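Skimine: a visit to the Erneten collection room

Posted Jun 10, 2024
Filed under: Visits

The Ekside building is at the back of the trading estate, past the tyre place, and the sign on the door still has the name of the firm that had it before. I had asked in January whether I could come and see how the Skimine examples are gathered, and the answer was yes, as long as I did not mind spending a morning watching cups being moved. I did not mind. I have read plenty about what these systems do once they have learned and very little about the part that comes first.

You sign in at a small desk, put your coat on a hook and go up one flight of stairs. Erneten rents the upper floor. The front half is desks. The back half is split into four stations, each with its own arm, its own table and its own shelf of things to put on the table. We were a small group, mostly from local firms, plus a couple of students who had come for the day by train.

The task at the station we were shown is easy to describe. Mugs, cups and bottles are set out on a black surface, and a person guides the arm through picking one up and putting it where the instruction on the screen says. Each attempt is called an example. It is recorded from start to finish, with the camera at the wrist running the whole time, and then the table is changed and the next one begins.

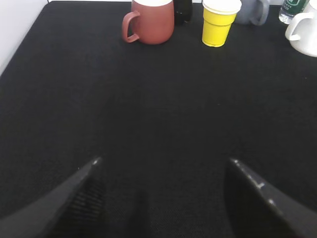 The operator sits to one side with a pair of handles and a screen. I had expected the arm to be worked from a keyboard, which shows how much I knew. Moving the handles moves the arm, and squeezing closes the fingers. It is slower than using your own hand, by a good deal. The operators told us it takes a week or so to stop fighting it, and that the most common fault in new people is coming down too fast.

The layout is changed between examples by following a printed card. The card says which things go out and whether they stand in a row or in a bunch, but the exact spots are left to the person doing it. Someone in our group asked why they did not tape marks on the surface so that everything went back to the same place. The reply was that they had done this at first, and the system learned the places very well and the mugs hardly at all. The tape came off after a month.

A session aims for 30 examples, then the operator has a break and swaps with whoever has been checking recordings. They had reached 934 kept examples for this task on the morning we were there. Kept is the word that matters. A good many are thrown out, mostly for dull reasons: the operator started before the recording did, or picked the wrong cup, or the instruction had a typing mistake in it.

Failed grasps are not thrown out if the operator recovers. If a cup slips and is then picked up properly, that goes in with a tag. I thought this was the most sensible thing I heard all day.

The drinks are the harder part of the job. A mug has a handle and keeps its shape. A plastic bottle may be full or nearly empty, capped or open, and the arm has to be guided between it and its neighbours without knocking the lot over.

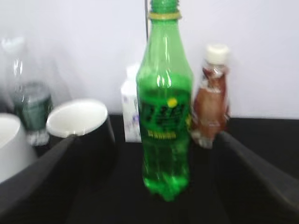

Clear plastic came up several times. On the wrist view it can be hard to tell where a bottle ends and the wall begins, and the operators said they often look up from the screen and across at the table to be sure. The system will not have that choice, so there is an argument going on about whether they should be allowed to. At the moment they are.

After the break we moved to the desks at the front to see how recordings are checked. Essien, the other firm involved, wrote the software for this. It plays an example at several times normal speed beside its instruction, and the checker marks it as kept, dropped or unsure. The unsure pile goes to a second person. There were 299 in the pile that morning, which they said was high.

Dark pictures were one of the subjects here. If the view is too dim to make out anything but the fingers, a checker has to decide whether the rest of the recording is worth having.

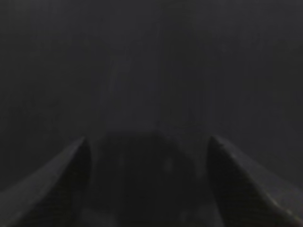 5 min read

The present rule is that a short dark stretch is allowed and a long one is not, and the checker marks where it starts and stops. I asked how long counted as long. I was given a number, and then a second, different number by the person at the next desk, and they agreed to sort it out later.

Lunch was sandwiches in the front room. Parking is at the side of the building and is free, but the spaces go early, so the bus is the better choice. It stops at the estate gate and the walk from there takes a few minutes.

We went back to the station for the last part of the visit, when bowls are added. Paper bowls are light and they nest, so an instruction to take the top one may well bring both. The operator comes in at the rim and lifts slowly, and if the second bowl comes too, the example is tagged and the arm puts them down again. The card for this task also asks for a crowded table behind the bowls, with cups and bottles of several kinds.

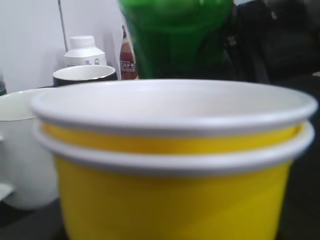

Trying it ourselves

Anyone who wanted to was given a turn at the handles. None of our attempts were kept for Skimine, and having seen mine I think that was right. I closed the fingers too early twice and then pushed a cup a fair distance before getting hold of it. The depth is the difficult thing. On the screen you seem to be over the cup well before you are.

The next visit has not been fixed yet. Groups are kept small and you need to write to Erneten beforehand, saying which task you would like to see. Wear something warm, as the back half of the floor is cold.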